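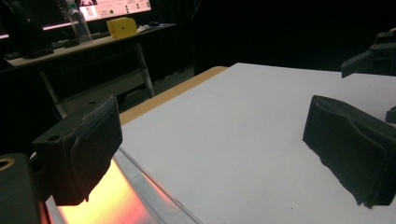

# Clundance - table-top set, read this first

Notes by Jeanine Wouters. Quick version, will tidy later.

Clips of small jobs done on a white table. Sorting, stacking, wiping, putting things back in a box. 300 clips in the first lot, 1085 with the October ones added. Use the bigger lot unless you need to match old results.

## What's in the folders

- `clips/` - one folder per job
- `stills/` - single pictures, same names as the clips
- `notes.csv` - job name, table, lights on or off, who did it
- `old/` - ignore, keeping it til Baert has checked the copies

## The tables

White top, wooden edge strip. Wikorel made the tops, Hirnimari did the legs. Two sizes, listed as `short` and `long` in the notes. Don't mix them if you care about reach.

Tops get wiped between jobs but specks and crumbs do turn up. Left in on purpose. If you're training something to spot dirt, tell me first, they aren't labelled.

## The light

Varies a lot. Some sessions were done with the room lights down and those come out dim at the back, table still readable. `lights` column says `on`, `low` or `off`. I filled in `low` by eye so take it with a pinch of salt.

Colour is not corrected. Don't rely on white being white from one clip to the next.

## Jobs

7 in all:

1. sort pegs
2. stack cups
3. wipe top
4. fold cloth
5. box up
6. unbox
7. clear table

`clear table` is the messiest, people did it however they liked. `wipe top` clips are short. `fold cloth` has 3 with the wrong name in the csv - on my list.

## Known problems

- a few stills come from the very start of a clip, before any objects are put out. Fine for background, no use for the sorting jobs
- `box up` and `unbox` got swapped in one batch, fixed in the csv but not in the file names
- Baert's clips have the time of day in the name, everyone elses don't
- no split given. Make your own, but split by session and not by clip or you'll get the same table on both sides

## Using it

Fine inside the project. Ask before passing it on. Put "Clundance tables" and the lot size in whatever you write up.

Corrections to me, best by adding a line at the bottom of `notes.csv` with `FIX` in the first column.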